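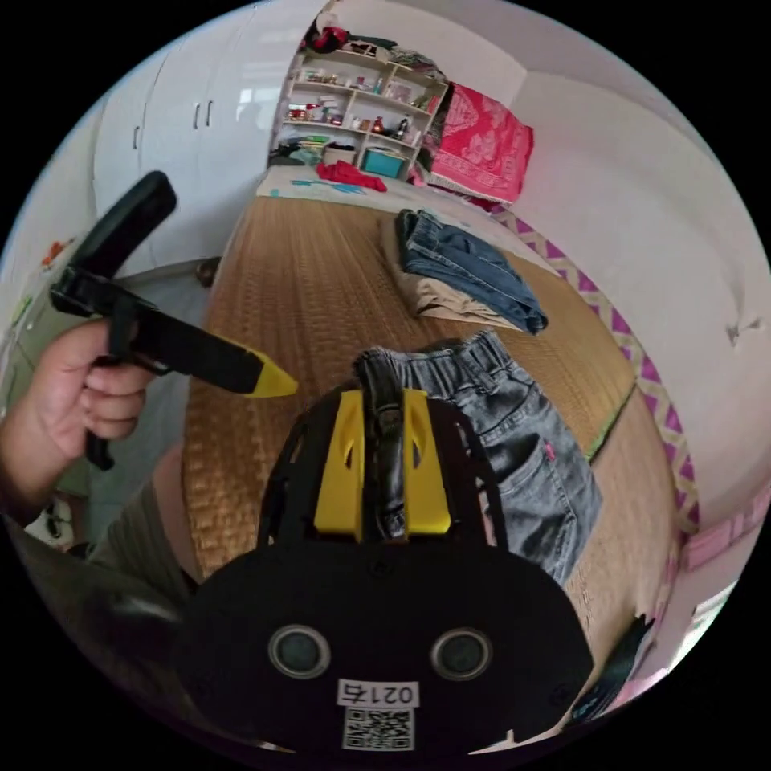 3.2 Folding surfaces in the sleeping area

Household clothing care is commonly studied at the washing machine and the drying line, while the final stage, in which garments are folded and sorted, has received less attention. Of the 38 households in the Flivesden sample, 11 had a table set aside for this work. In the remainder, folding took place on the bed or on the floor. Where the bed was used, finished garments were usually placed toward its far end, as with the blue jeans stacked on khaki trousers, and the near part of the mat was left for the item being handled, in this case a pair of grey jeans with an elasticated waistband. Aigner (Remo Aigner, field notes, June) terms this division the "near and far" arrangement.

Bed coverings differed across the sample. Woven mats were preferred in the warmer months and offered a firmer surface than quilted covers. Respondents in Trosska reported that trouser legs could be smoothed flat on a mat by hand, and that small items were easier to find against a plain weave.

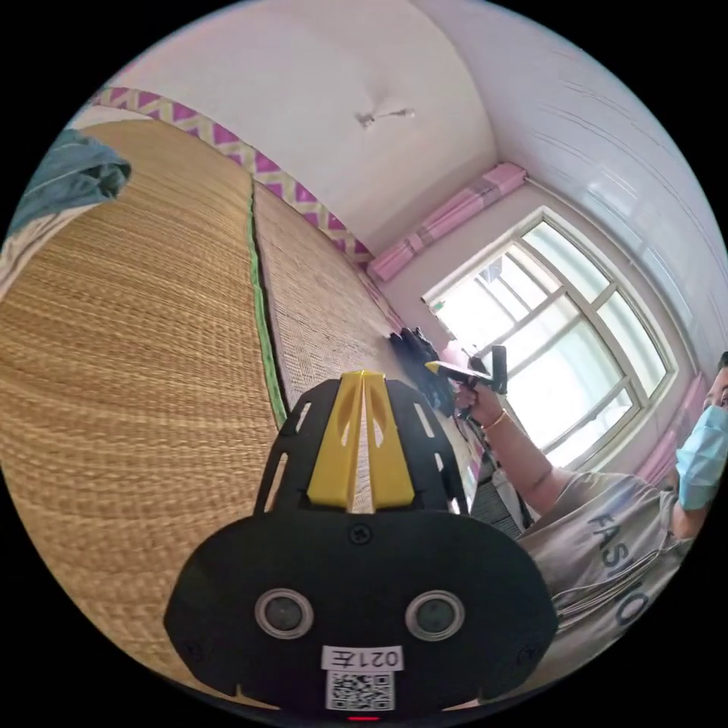 Figure 2. Woven mats of two shades, with a dark bundle of cloth on the lighter mat.

Garments awaiting folding were recorded in three states: bundled, spread and folded. Bundled items took the longest to process, as the waistband and cuffs had to be located before the legs could be aligned. Dark fabrics presented a further difficulty, and several respondents stated that they left black clothing until last. 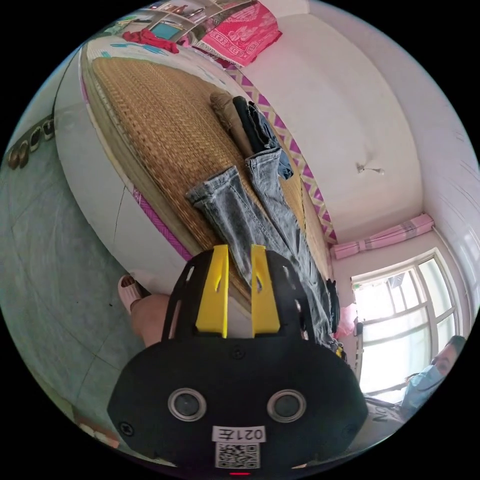 Trousers and jeans were treated separately in the coding for this reason. Denim keeps a crease poorly and was generally folded in half lengthwise and then across, whereas respondents in Erilia gave more care to the front seam of dress trousers. Agreement between the 2 coders on garment type was reached for 70 of the garments reviewed. Disputed items were excluded from the comparison in Section 4.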